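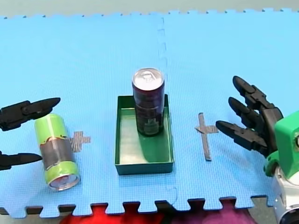
Last updated: January 26, 2025

Nurska can and tray set: rules for recording

The set holds 243 episodes, all with two arms and drink cans on the foam mat.

Tape crosses mark positions on the mat. Do not move or re-stick them during a session. Press the mat joints flat before you start.

Keep hands off the mat while either arm is powered. Stop the run if a finger touches the foam – log it and keep the file.

Failed episodes stay in, marked "fail".

Questions: Ermelinda Rocha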